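The Ullavano Inventory

The Stonard estate was to be appraised in nine working days. Inmaculada Bustamante allotted the first to the ground floor and recorded the humidity in each room before touching anything.

The instructions from Zideck, the insurer's agent, ran to a single page. Each item was to receive a number, a condition grade, and a value. Items under 100 dollars could be grouped. Items with no market could be entered as nil. The page did not define a market.

By the fourth day she had reached item 252, a barometer. The needle stood at Change. She tapped the glass once, as the manual for the type recommends, and the needle did not move. Condition: fair. Value: to follow.

Baltasar Arroyo arrived at noon with the keys to the upper rooms. He had been the old man's clerk at Ullavano until the office closed in June, and he still carried his pencils in a tin with a rubber band around it.

"He set that by hand," he said, looking at the barometer. "Every morning."

"A barometer is not set by hand."

"The mechanism failed years ago. He listened to the forecast and moved the needle."

She opened the back. The linkage between the capsule and the arbor had been disconnected, and the two ends were tied off with thread. The work was clean. She changed the condition to poor and wrote, under remarks, linkage removed.

"Did he tell anyone?"

"He told my predecessor. My predecessor told me."

They continued upstairs. The first room held seating. The schedule required one line per piece, with floor type noted for any chair that had been in regular use, and she worked from the window to the door.
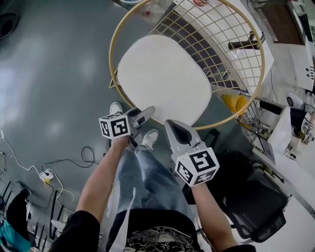
Round chair, gray floor.

The second room was locked, and none of the keys fitted. Arroyo tried them in the order in which they hung on the ring, then in reverse order. She noted the time of each attempt. The lock was an Arango, a lever pattern with a brass cover, and it showed no scratches around the keyway.

"What is in it?" she asked.

"Weather."

She waited.

"Notebooks," he said. "The forecast in one column and what happened in the other. He wanted to know how often the needle was wrong."

"How often was it?"

"He never added it up. He said that was for whoever came next."

She considered the page from Zideck. A locked room could be entered as contents unseen, and contents unseen carried no value until inspected. She wrote the line in full and initialed it. Arroyo went down to look for another ring of keys.

While he was gone she returned to the barometer. The forecast on the kitchen radio was for rain by evening. She opened the case, put one finger against the needle, and moved it from Change to Rain. Then she closed the glass, took out the schedule, and under item 252 added the reading and the hour.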